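# Hand gripper FAQ: pads, links and camera

Maintained by Rajitha Amarasinghe. Questions the manual doesn't cover go to Firdevs Polat at the Mundel bench.

**How often do I check the fingertip pads?**

At the start of each shift, and again after 40 recordings. Look at the inner faces and the seam next to them. Ragged edges are normal on pads that have seen some use. Change the pads when the roughness reaches the gripping face or when a loose strand can touch the object.

**Can I trim loose bits?**

Yes, with flush cutters. Don't pull them - a pulled strand usually takes more of the pad with it.

**Do I have to change both pads?**

Yes. A new pad against an old one closes off center, and light cups tip toward the worn side.

**How do I change them?**

1. Open the gripper fully and lock the trigger.
2. Take out the screws with the 2 mm hex key.
3. Slide the old pad off and wipe the seat with a dry cloth.
4. Fit the new pad and tighten the screws by hand, a little at a time on each side.
5. Close the gripper slowly and check that the pads meet evenly.

**The links feel loose. What now?**

Hold one link and rock it sideways. A little play at the pivots is fine. If it clicks, tag the gripper and leave it on the Tornix shelf.

**How do I test the grip afterward?**

Use a plain cup on the table and take it low, close to the base, with a pad on each side. Squeeze until both pads touch, then lift and hold for eight seconds. 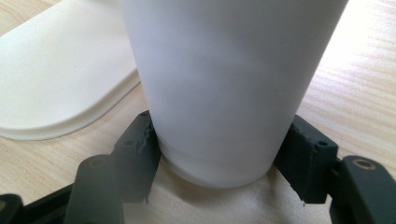
Repeat the lift three times. If the cup turns in the grip, open up and check the screws before trying again.

**Does the camera need anything?**

Wipe the lens when you change pads. If you moved the mount, run the calibration again.

**Where are the spare pads?**

Second drawer, in the bag marked Adomaitis. Write down what you take so Müzeyyen Öztürkmen can reorder. The next order goes out in June.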